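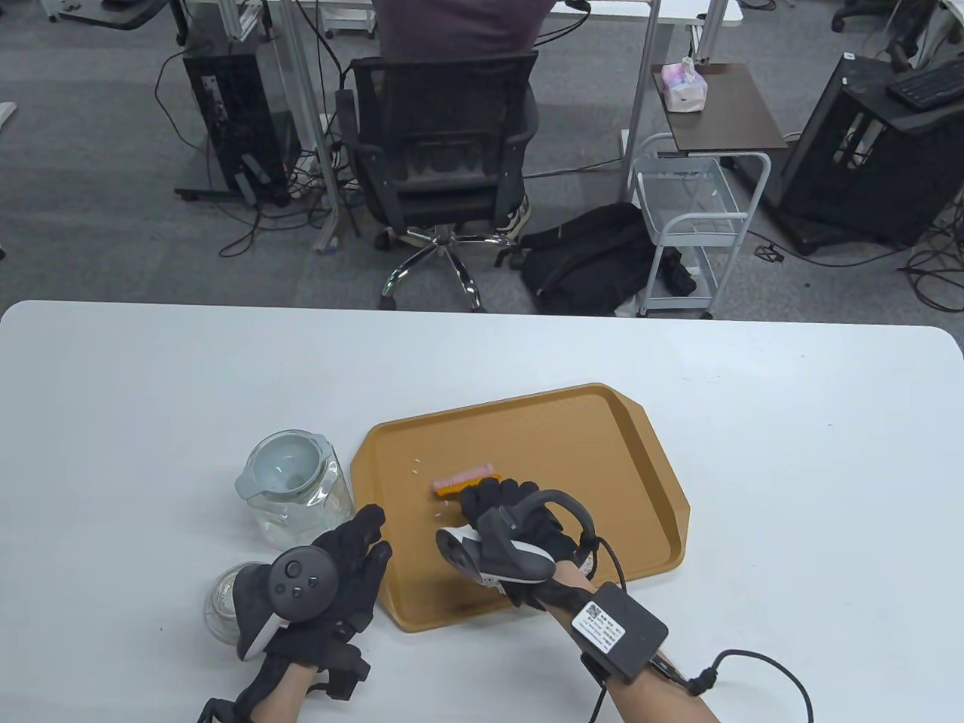 **RACING FOR BEGINNERS · Flags**

A race car is so loud that shouting at the driver is no use at all, so people beside the track wave flags, and every color has its own meaning. At the Westama track, where a race lasts 32 laps, they get waved a lot!

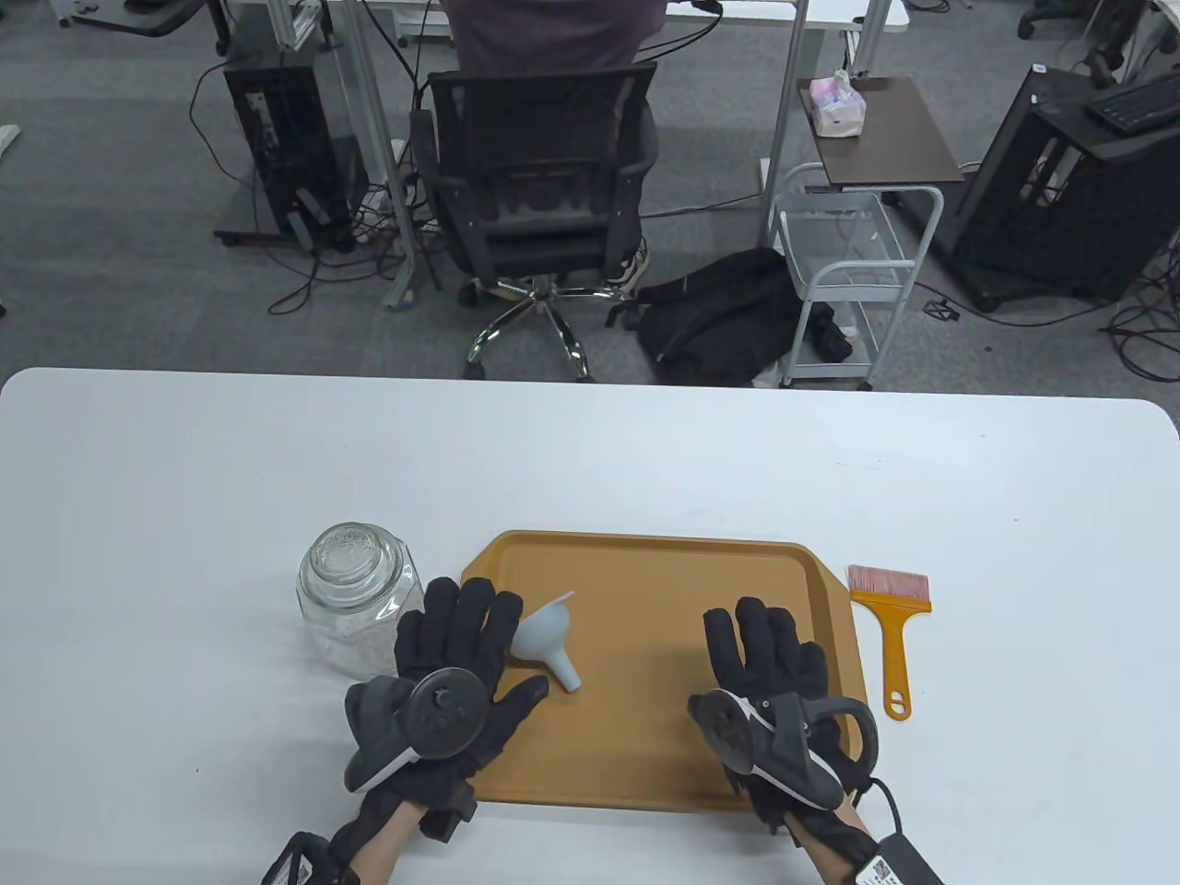 **What does a yellow flag mean?**
There is danger ahead, so drivers must slow down and they can't pass each other.

Once the trouble has been cleared away, out comes the green flag, and off they all go again.
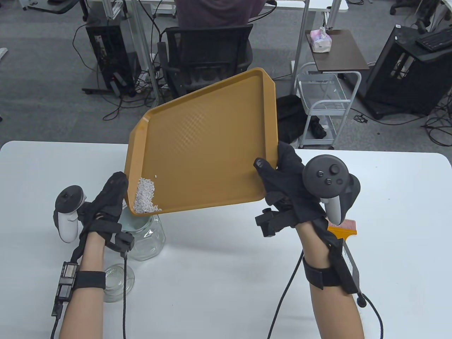
A red flag is the serious one, and it stops the whole race. Blue tells a slow driver that somebody much faster is coming up behind, and the black and white checks (everybody's favorite, I think) mean the race is over.

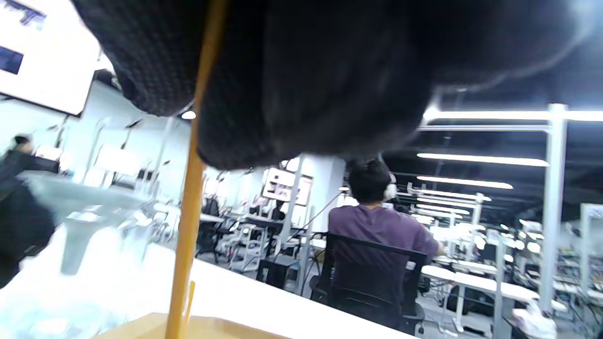
One reader wrote to us that she learned her flags by waving dish towels at her brother's bike, and that he still never stops for red.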